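4.2 Porch depth and street contact

The second question put to residents concerned the porch. All four house types at Brulholm were built with a front porch facing the street, but the depth of the porch differs between them. The narrow type has a porch that takes one chair and a plant pot. The corner type, which turns along two sides of the house, can take a table and a bench. The sales material treated the two as the same feature, and buyers were not told the depth unless they asked for the plans.

We sent the questionnaire to every address in the first three phases and received 1,007 usable replies. Households that had moved in during the final month of fieldwork (May) were left out, as most had not yet furnished the front of the house. Replies were matched to house type from the plot list kept by the builder, and a second reader, Rungnapa Meesuk, checked the matching against the street map.

Residents were asked how often they sat at the front of the house in dry weather, how often they spoke to a passer-by while doing so, and whether they knew the first names of the people living on either side. Of these, the first question showed the clearest link with porch depth. People with deep porches used them in the evening and at weekends. People with shallow porches mostly used them to store shoes, parcels and pushchairs, and several wrote in the margin that they would have preferred a larger hall.

The third question gave a weaker result. Knowing the neighbours' names went with the length of time a household had lived at Brulholm, and once this was allowed for, porch depth added little. This agrees with Atinga's interviews at Weretti, an older estate without porches, where long-standing residents named their neighbours as readily as anyone at Brulholm. It does not agree with the claim, common in brochures for this type of estate, that the porch makes the street friendly by itself.

Corner plots need a separate note. They were sold at a higher price and were bought by older households with more time at home, so the deep porch and the habit of sitting outside cannot be pulled apart on these plots. We repeated the comparison without them. The link between depth and use was smaller but still present. 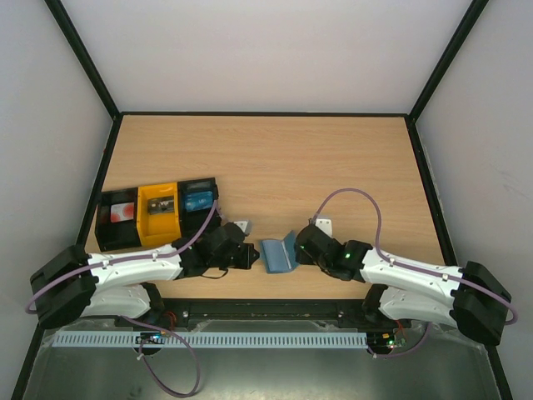

Figure 3. Workspace with two white robotic arms and a light wood-grain tabletop.

4.3 Fences, hedges and the front boundary

The estate rules allow a front fence up to waist height or a clipped hedge, and leave the choice to the owner. In the first phase the builder planted hedges on every plot before sale. In the second and third phases the boundary was left open, and owners were given a list of approved fence patterns drawn up by the architect, Nabil Aoun.

Walking surveys were made of each street, in the morning and again after six in the evening. The surveyor noted the kind of boundary, its state of repair and whether the gate, if there was one, stood open. Uthai Nilsuwan carried out the surveys in the first phase and Thongchai Luangrath those in the other two. To see how far the two surveyors differed, both walked Hrubý Lane separately. They disagreed on 11 plots, nearly always over whether a thin hedge should be entered as a hedge or as open ground. The rule was then tightened so that any planting with gaps wide enough to step through was entered as open.

Most owners in the later phases put up no boundary at all. Where a fence did appear, others of the same pattern tended to follow on the plots next to it, and there are stretches of street with one pattern on one side and none on the other. Owners gave dogs and small children as the usual grounds for building a fence. Privacy was mentioned less often than we had expected - the front rooms at Brulholm sit well above the pavement, and a person walking by cannot easily see in.

Hedges in the first phase were in mixed condition. On the north side of the main street many had been cut hard or taken out. Upkeep was the complaint given most often in the questionnaire, and 79 households asked for the hedge rule to be dropped. The builder of the neighbouring Buletti estate uses low brick walls in the same position, and some residents named these as what they would have liked.

The effect of the boundary on porch use was small. Households with an open front sat outside slightly less than those with a hedge or fence at the same porch depth. The difference disappears on the quieter lanes, and we take it to be mostly a matter of passing traffic. Noise readings were taken only on the main street, so this cannot be tested further with the present material. The combined effect of boundary, porch and street width is taken up in Section 5.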